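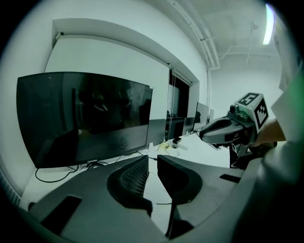
Shared desks work only when the person who had the desk yesterday left it fit for the person who has it today, Inese Kazlauskienė told members at the opening of the Ruvmont office trial, and the new Fatero code of practice has been written with that in mind.

Fatero, the members' association for small and mid-sized workplaces, has released its first code of practice on shared desks. The code applies to member offices from April and replaces the guidance note that many members have been using in its place. It covers booking, cleaning, storage, noise and the adjustment of chairs and screens.

The release follows a trial at the Ruvmont office, where 300 staff from two member firms, Hulline and Paulauskas, gave up assigned desks and booked a place each day. The trial ran for 13 weeks. Staff were asked to keep a short diary, and managers met at the end of each month to go through the entries.

According to the trial report, the most common complaint had little to do with finding a desk. Staff wrote most often about the time spent putting a desk right: raising or lowering the chair, turning the screen, finding the correct cable and wiping down the surface. Several wrote that they arrived early for this purpose and did not record the time as work. The report recommends that set-up time be treated as paid time in all cases, and the code adopts that recommendation in full.

Under the code, a member office must:

Allow staff to book a desk up to two weeks ahead, and to cancel without giving a reason until 8 am on the day.

Provide a lockable space for each person who does not have an assigned desk.

Keep cleaning supplies within a short walk of every desk, and restock them at the employer's cost.

Label all cables and adapters in plain words, in lettering large enough to be read while seated.

Hold back a share of desks for staff who need a fixed place for reasons of health, disability or the nature of their duties. No medical certificate may be demanded for a request of less than one month.

The last of these rules was the subject of long discussion. Hulline had asked that requests be approved by a line manager, while Paulauskas favoured a simple form with no approval step. The code takes the second course for short requests and leaves longer ones to the ordinary policies of each firm.

The question of teams sitting together was also raised. Diary entries from the Ruvmont trial were divided on the point — some staff enjoyed meeting colleagues from other parts of the business, and others found that simple questions took longer to settle when their team was spread over two floors. The code sets no rule. It advises managers to offer one team day a week and to ask staff which day they would prefer.

Noise is dealt with in a separate chapter. Phone calls may be taken at any desk outside a marked quiet area, but meetings held over a speaker must be moved to a room. Offices with no spare room are asked to set aside a corner away from the main run of desks and to put up a notice showing when it is in use.

"We have tried to write down what a considerate colleague would do anyway," Kazlauskienė said. "Where the diaries disagreed, we have left the choice with the office. Where they agreed, we have made it a rule."

The code runs to 32 pages and includes a one-page summary for display. Member offices may apply it in stages, provided that storage and paid set-up time are in place from the first day. Offices that already have a written desk policy may keep it, so long as it is no less favourable to staff.

Printed copies will be sent to the main contact at each member office. Further copies may be requested in writing from the Fatero members' desk, which will also take comments on the code until the end of August.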